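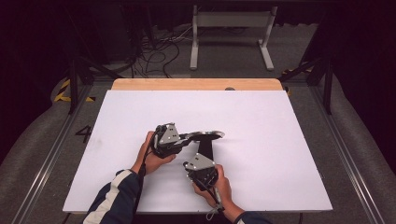 *Both grippers at the black flat piece, white board under it.*

## 9 Jul 2018, council questions, coding work

Present: Geetha Warrier, Dinesh Krishnan, Usha Marar, me (Manikandan). Bindu Nadar joined after lunch by telephone.

Continued with the written questions of the Feldale council. All the text is now in one table. The count is 1629 questions for the full term, after removing the ones which were printed twice. Dinesh compared the table with the index at the back of the bound volumes and the totals agree, except for the last session, where the index itself stops in the middle. For that session we have only the page headings to trust.

The source is still the Chettiar set of scans, 2623 pages. Trokura reads the English pages well. It has trouble with the two-column answers, where it joins the left line with the right line and makes one long sentence of both. I found an answer on street lighting that ended with the name of a school. Usha has written a small rule which looks for the white gap in the middle of the page and cuts there first. It works on the early volumes. In the later ones the gap is narrower and the rule cuts through words, so for these we keep the old output and correct by hand.

### Second coding of the sample

Geetha and Usha coded the same 500 questions, separately, with the code list from June. They disagree on 39. I was expecting more. I went through all the disagreements with them this morning and most belong to one of these kinds:

- **Question with two parts.** A member asks when the drain will be repaired and also who approved the contract. Geetha codes the first part, Usha codes the part that she finds more political. The code list says nothing on this.
- **"Will the Chairman be pleased to state".** When the question only asks for a list or a table, Usha uses *information*, Geetha uses the subject (roads, water, staff). Both are reasonable, but we cannot have both in one column.
- **Withdrawn questions.** Printed with a title only. Geetha left the subject blank, Usha guessed from the title.

Decisions:

1. Code the first part of a two-part question. If there is a second subject, it goes in a new column, `subject_2`.
2. *Information* is not a subject any more. It moves to the column for the type of request.
3. Withdrawn questions get the subject from the title if the title has a clear noun in it. "Regarding certain matters in the east ward" is not clear and stays blank.

Usha does not fully agree with decision 1. Her argument is that experienced members put a harmless question first and the real one after it. She gave me an example from the tender for the bus stand, where part (a) asks for the number of benches and part (d) asks why the lowest bid was refused. I think she is right about that example. But I do not know how to write a rule for "the real one" which a third coder would follow in the same way. With `subject_2` we at least do not lose it. She will mark the ones with three or more parts and we can look at them separately later.

### Disruptions

Dinesh asked if a question counts as answered when the sitting was adjourned before it was called. The printed record gives a written answer in any case, "laid on the table". In the spreadsheet that came with the scans these are marked as answered. For our purpose it is a different thing, because no supplementary could be put to the Chairman. The members themselves saw it differently also: on one of the days with slogans in the house, three members from the opposition side rose afterwards to ask that their questions be taken on the next sitting, and the Speaker of the council refused.

(Note for myself: he is called "Speaker" in the first volumes and "Presiding Member" from the third. Same office. Do not make two codes again.)

So we split the old column:

| value | meaning |
|---|---|
| oral | called in the house and answered there |
| laid | written answer only, sitting went normally |
| laid-adj | written answer only, sitting adjourned before the question was called |
| withdrawn | no answer printed |

For `laid-adj` we need the time of adjournment, and the record gives it only in words at the end of the sitting ("The House then adjourned at half past twelve"). Where there were several adjournments in one day, the earlier ones are in the running text, sometimes in brackets and in italics. Trokura drops the italics, so searching for them is no use. Searching for "reassemble" gives better results than searching for "adjourn", which appears also in every motion.

### Call with Bindu

She has compared our member names with the election returns. Problem with the members who changed party in the middle of the term. We had one party per member, taken from the returns, so a member who crossed over is still counted as asking questions for the old party. Bindu suggests a separate table with member, party, from, to, and to join it by date of the question. Agreed. She will prepare it from the notices in the record, but for one member there is no notice at all, he simply sits on another bench in the next seating list.

She asked also if we can share the table with the Mullano people, who do the same for their own council. I have nothing against it, but please not before the party table is in. Last time they received a half-finished version and built their charts on it, and we had to write to them twice with corrections.

### Small things

- The date format is still mixed in the session column. Dinesh converts everything tonight, nobody else edits the file until he writes that he is finished.
- Ward names: "Old Market" and "Market (Old)" are one ward. "New Market" is another one. I had merged all three by mistake and have undone it.
- Page missing in the fourth volume, between the end of the answer on the pumping station and the start of zero hour. Geetha will ask at the council library if their paper copy has it.
- Code list: I write the new version with the three decisions, and put the June version in the folder `old`.

### Next

Geetha and Usha recode only the disagreements with the new list, again separately. After that Dinesh codes a part of the sample without seeing their results. I start on the adjournment times, beginning from the last session, where the index is of no help.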